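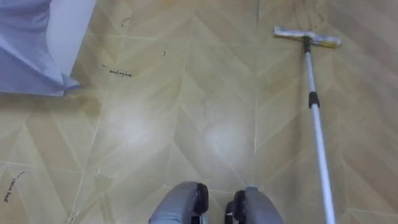

So the floor is finally down in the back room, and I have been bugging everybody I know to come over and look at it. My sister has seen it. My mail carrier has heard about it. A few of you in Sirkville and Lakport asked about the floor after my last update (the long grumpy one about baseboards), so here's a whole lot of chatter. Scroll past the chatter if you only came for the floor, I won't be hurt!

Page started 18 March 2019. I keep adding bits.

## The zigzag

I wanted chevron for years. I had a folder. I had the kind of folder where you rip pages out of the magazines at the dentist and then feel bad about it in the car. What I had in real life was a brown carpet with a shiny track worn from the door to the window, and under that a layer of green stuff that came up in crumbs and got into my socks.

The new one is a beige wood-look pattern in tan and a sort of honey color, with the seams all meeting in sharp points and one long straight line where the two rows come together. I bought it from Skodau, the flooring place out past the tire shop, and the pattern is from their Feng range. There was a grayer version too and I carried the two samples around the house for a week, laying them next to the couch, next to the curtains, next to the dog's bed. The gray looked classy in the store and like wet cement at home. Beige it was.

It came to $612 for the room with my neighbor's discount card, and that doesn't include the underlay or the pizza.

It has a bit of a shine to it, more than I expected from the sample. In the morning I like that a lot. Around four in the afternoon, when the sun gets low, I can see every smear I've ever made and I like it less. I asked at Skodau if there was something I could put on it to dull it down and the man looked at me like I'd asked to paint a cat. Leave it alone, he said. Okay then.

## Laying it, the short version

Tolera Lemma did the tricky part. He's done three or four floors for people on our street and he has opinions about starting lines. He snapped a chalk line down the middle, looked at it, got down on his stomach, looked at it some more, and rubbed it out and did it over. I thought he was being fussy. Then he showed me what happens to a zigzag when the first point is off by the width of a pencil, by drawing it on the back of the receipt, and I went and made coffee and kept quiet.

Once the middle seam was in, the rest went faster than I thought it would. I handed him pieces and swept. The room is 200 square feet and we had it covered in two weekends, not counting the corner by the closet, where the wall bows out and we both said some words. If you visit, please don't look in the corner by the closet.

## The mop question

More people have asked me about the mop than about the floor, which I find very funny. It's just a flat mop! White pad, long slim pole, black joint under the pad. The pad is getting frayed at the edges and it's never going to be bright white again, but it still does the job and I'm not giving it up until it falls apart.

I used to be a string mop and bucket person. My mother was a string mop and bucket person. The trouble is that all that water has to go somewhere, and with this many seams I don't want it going down into them. Tolera was very firm about that. Damp, he said, and held up a cloth he'd wrung out so hard it squeaked.

My routine these days goes like this:

- Sweep first, and I mean it. Grit under a flat pad is just sandpaper with good manners.
- Wet the pad in the sink, wring it, then wring it again.
- Start at the far wall and back toward the door. I have boxed myself in against the window more than once and had to stand there on one leg waiting.
- Go along the points, up one row and down the other. Across works too but I get dizzy following the pattern.
- Rinse the pad when it goes gray, which in my house is pretty often.
- Wash the pad with the towels. No fabric softener, it makes the thing slide around without picking anything up.

The whole room takes me up to 20 minutes if I don't get distracted. I usually get distracted.

Plain warm water is fine for most days. When it's been raining and everybody's tracked mud through, I put a small squirt of dish soap in, and then go over it again with just water, or it dries streaky and I have to look at the streaks at four o'clock with my good friend the sun.

## White walls, after all that

You may remember the great paint debate. Sage, then a color called something like Oatmeal Morning, then a peach that I'm not going to talk about. In the end I went with white, the most boring can in the store, and I'm so happy with it. The floor has all that pattern going on and it needed something calm to stand against. My sister says it looks like a doctor's office. My sister has wallpaper with geese on it.

Two coats, with a roller on a pole. I did the edges with a brush and a lot of tape, and the tape pulled a strip off near the light switch, so there's a third coat in that one spot if you know where to look. Cleaning the wall is easy so far. A damp cloth takes off fingerprints. Scuffs from shoes come off with one of those white sponges, only go gently, since I rubbed too hard once and made a shiny patch the size of a quarter.
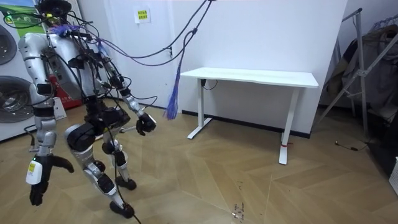
## What I'd do differently

Buy one more box of flooring. We finished with a few offcuts and one full piece, and I've already used the full piece in my head on several imaginary disasters. Skodau says they'll carry the Feng pattern for a while yet, but the batches vary a little in tone and I'd sooner have a spare box from the same lot sitting in the closet.

I'd also paint before the floor goes down. Yes, everybody told me. I'd already paid for the floor, the boxes were stacked in the hallway, and I was sick of walking sideways to the bathroom. So I painted over a brand new floor with every old sheet I own spread out on it, and still found a white dot by the door that took me half an evening and a plastic spoon to get off.

And knee pads! Get the good ones. I did the first weekend on a folded bath towel and walked like a cowboy until the next one.

## Questions people sent me

**Is it slippery?** In socks, a little. Barefoot or in shoes it's been fine. The dog took the turn at the door too fast the first day and has been more thoughtful since.

**Does it show crumbs?** Less than the dark floor in the kitchen does. The pattern hides a lot. I find toast crumbs with my feet long before I find them with my eyes.

**How long did you wait before you mopped it?** I swept only for 13 days. That was Tolera's number and I didn't argue. He may have made it up, but the floor looks good and I'm not about to run the experiment again.

**Are you putting a rug down?** I keep getting asked and I keep saying no. I didn't crawl around on a bath towel for two weekends to cover it up. Maybe a small one in winter. Maybe.

**Can you do this alone?** I couldn't have. If your pattern is plain straight boards, probably yes, with a free week and some patience. For a zigzag I'd want a second pair of hands and somebody who owns a chalk line.

## Still on the list

- The strip where the new floor meets the hallway. At the moment it's held down with tape and good wishes.
- Baseboards along the window side. I've cut the same one wrong twice.
- Something to hang the mop on. It lives wherever I last put it down.
- A new pad for it, I suppose. They sell them in packs and I'll get to it.
- Touching up by the light switch again.

If you're in Lakport and want the two sample squares, the beige and the gray, I still have them both. They make decent coasters.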